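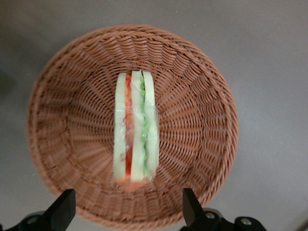 Ticket 113: Scheduled orders going out twice
Shop: Fasura Baskets and Home
Opened by: Essam Belkadi
Priority: High
Status: Closed

Problem as reported

Customers who pick a delivery date at checkout are getting two confirmation emails, and the packing station prints two labels for the same order. Orders without a delivery date look normal. It started on Tuesday. We caught most of the extra labels at the bench, but 3 customers were sent the same order twice and one of them has already written in.

Nothing was changed in the shop admin that I know of. The card is only charged once, I checked that first.

Setup

Storefront with the Ular order connector, passing orders to the Erkley label printer software on the packing PC. Stock is kept in the connector and pushed back to the storefront every 20 minutes. Mail goes out through the storefront, not the connector.

Log

Entry 1, Essam
Placed a test order with no delivery date. One email, one label. Placed a second test order with a date. Two emails, two labels, same order number on both. Stock for the item dropped by two instead of one. So the duplicate is a real second order as far as the connector is concerned and the printer is just doing what it is told.

Entry 2, Essam
Restarted the packing PC and the label software. No change. Cleared the print queue, which had old jobs in it from last week. No change, but the queue opens faster now.

Entry 3, Support
Please send the event list from the connector for the second test order. It is under Settings, then Activity, then Export. Choose the plain text option. The spreadsheet option drops the milliseconds and we need them.

Also please pause automatic printing until this is sorted out. In the label software, turn off "Print on arrival." Jobs will collect in the list and you can release them one at a time.

Entry 4, Essam
Export attached. Automatic printing is off. The packing crew is checking order numbers by hand before releasing anything, so we can keep shipping, it is just slow.

Entry 5, Support
Thank you. The export shows the storefront sending two messages for the same order. The first is "order created" and the second is "order updated," 4 seconds later. The update is the delivery date being saved to the order after payment. The connector should match the update to the order it already has. It is treating it as new.

There are two usual causes. Either the connector is subscribed to both messages with the same handler, or the order reference field has been remapped and the connector has nothing to match on. Can you look at Settings, then Field Mapping, and tell us what is next to "External reference"?

Entry 6, Essam
It says "Cart token." I don't remember what it said before. Is that wrong?

Entry 7, Support
Yes, that is the wrong field. It should be "Order ID." The cart token is cleared once payment goes through, so by the time the update arrives the field is blank and the connector has to assume a new order. Orders with no delivery date never send an update, and those came through fine for that reason.

Please change it to "Order ID" and save. Do not press "Resync all" after saving. That would send every open order again.

Entry 8, Essam
Changed and saved. Did not resync. Test order with a date: still two labels.

Entry 9, Support
Please sign out of the connector completely and sign back in, then open Field Mapping again and check that the change was kept. There is a second Save button at the bottom of the page that applies to the whole profile. The one at the top only saves the row.

Entry 10, Essam
It had gone back to "Cart token." I used the bottom button this time, signed out and in, and it stayed on "Order ID." New test order with a date: one label, but still two emails.

Entry 11, Support
Good, the order side is fixed. The second email is separate. While the connector was creating the extra orders it also asked the storefront to send a confirmation for each one. Go to Notifications in the storefront and see whether "Send confirmation on import" is checked. For your setup it should be off.

Entry 12, Essam
It was checked. Turned it off. Test order with a date: one label, one email, stock down by one. Repeated with a different item and a date further out. Same result. Repeated with no date. Also fine.

Turned "Print on arrival" back on and watched the next few real orders come through. No doubles.

Entry 13, Essam
Found out how the mapping changed. The Michailidis theme update has a setup wizard, and one of its screens asks for a "cart reference for connected apps." It fills in the connector profile for you if you click Continue. It was run on Tuesday morning before we opened. The notification box is on the next screen of the same wizard and is checked by default.

Cleanup

Extra orders canceled in the connector one by one, using Cancel and Restock so the counts went back up. Test orders canceled the same way. Stock compared against the shelves afterward and corrected for the duplicates that had already shipped. Return labels sent to the customers who received two.

Left to do

Screenshot of the correct field mapping to be kept in the shop folder. Wizard to be skipped on the next theme update, or the mapping page checked right after it.

Support has passed a note to the connector team about the two Save buttons. No date for a change.

Ticket closed by Essam Belkadi.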